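Mermeladas sin prisa: una mañana en el obrador de Primcombe

Llevaba meses queriendo escribir sobre mermeladas, porque en casa las como a cucharadas y no tengo ni idea de hacerlas (mi único intento acabó en una olla de caramelo negro que hubo que tirar con olla y todo). Así que cuando la fundadora de Primcombe me dijo que me pasara a las ocho de la mañana, que era cuando tenía un rato, puse dos despertadores y allí me planté.

Me pidió que no pusiera su nombre. «Pon Primcombe y ya está, que si no mi madre me recorta la entrevista y la pega en la nevera», me dijo, y yo encantada de obedecer. Nos sentamos con dos cafés y una tostada de ciruela que todavía recuerdo.

Lo primero que le pregunté fue de dónde le venía todo esto. «De la pereza», contestó, y se rió. «Tenía un ciruelo en el patio que daba fruta para medio pueblo, y regalar ciruelas en agosto es imposible, te cierran la puerta. Las metí en botes para no verlas pudrirse. Al año siguiente me las pedían.» El primer verano llenó 135 botes en la cocina de su casa. El año pasado fueron 3587, y me lo dijo con esa precisión porque los etiquetó a mano, uno por uno, y jura que se acuerda de todos.

La fruta

Yo pensaba que el secreto estaría en el azúcar, o en el limón, o en alguna especia misteriosa. Pues me pasó media hora hablando de la fruta! «La gente guarda para mermelada lo que ya no se quiere comer, y luego se queja de que sabe a poco. Yo la quiero madura pero firme, y una parte un poquito verde, que es la que tiene pectina.»

Le compra casi todo a Golestani, una finca pequeña de albaricoques y ciruelas que está a 20 kilómetros. Las naranjas amargas le llegan en febrero y esas las pela ella sola, con la radio puesta, porque dice que si habla con alguien le salen las tiras torcidas.

«Cuando llega la fruta no la toco hasta que la he olido», me contó. «Si no huele a nada, no va a saber a nada, le eches lo que le eches.» También es muy maniática con lavar y secar bien antes de cortar, y con quitar las partes golpeadas sin compasión. De un kilo de albaricoque puede quedarle bastante menos, y le parece estupendo. 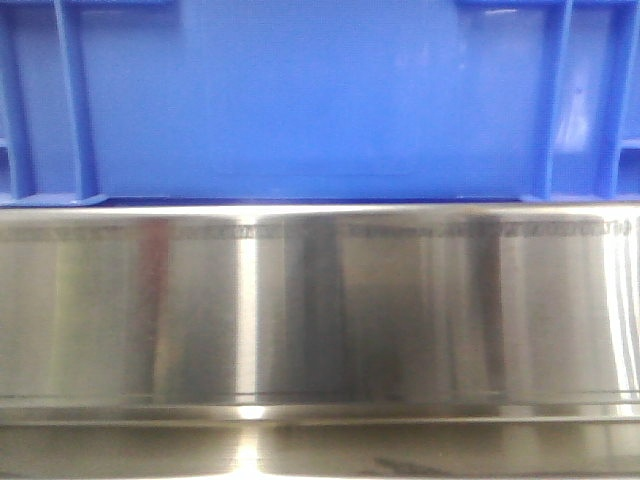
El azúcar y el fuego

Aquí se puso seria. Para 1000 gramos de fruta limpia ella no usa otros tantos de azúcar, como hacía su abuela – baja bastante la cantidad y a cambio guarda los botes abiertos en la nevera y los gasta pronto. «La de mi abuela duraba hasta la guerra siguiente», dice, «pero sabía sobre todo a azúcar.»

Deja la fruta con el azúcar y el zumo de limón toda la noche, tapada y en frío. Por la mañana hay un jarabe precioso en el fondo y la cocción es mucho más corta, que es justo lo que busca, que el color no se le vaya al marrón. Cuece poca cantidad cada vez, en cazuela ancha, a fuego vivo y removiendo con cariño hacia el final.

Le pregunté si usaba termómetro y me miró como si le hubiera preguntado si usaba brújula para ir al baño. «Tengo uno, un Asteck que me regalaron, y lo uso cuando estoy cansada y no me fío de mí. Los demás días, el platito.» El platito es uno de café metido en el congelador: una gota de mermelada, se espera un momento, se empuja con el dedo y si se arruga, fuera del fuego.

De las ventas habla menos. Me contó que una tienda, Gallerus, le pidió el triple de botes para Navidad y que dijo que no después de dos noches sin dormir. «Me habría tocado cocer en cazuelas enormes, y en cazuela enorme me sale otra cosa. Rica, pero otra cosa.»
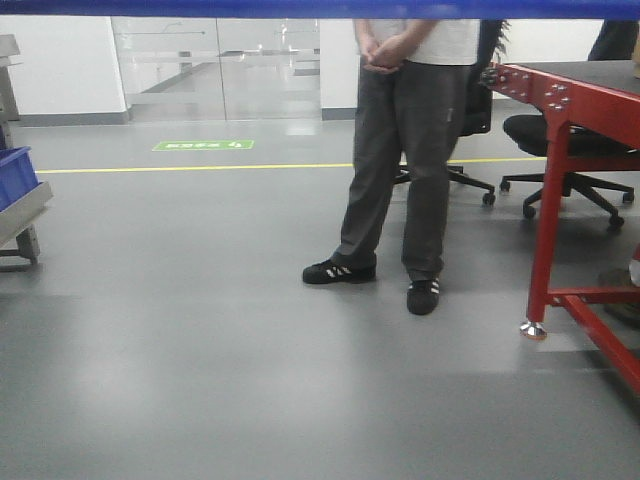
¿Y qué hago si se me queda líquida?

Vuélvela a la cazuela sin miedo, pero espera primero un día entero, que la pectina a veces tarda en cuajar. Si al día siguiente sigue corriendo por el bote, la hierves unos minutos más con un chorrito de limón y repites lo del platito. Y si ni por esas, la llamas sirope y se la pones al yogur, que en mi casa se ha hecho más de una vez.

Antes de irme le pedí que me dijera su favorita y no hubo manera. Primero la de ciruela, por el árbol, luego que la de naranja amarga, luego una de higos con anís que hizo una sola vez y que no ha conseguido repetir. «Apunté la receta en un sobre y el sobre lo tiré con las facturas», me confesó. Cada septiembre lo vuelve a intentar.

Me llevé un bote de albaricoque y otro de ciruela. El de albaricoque no llegó entero a casa.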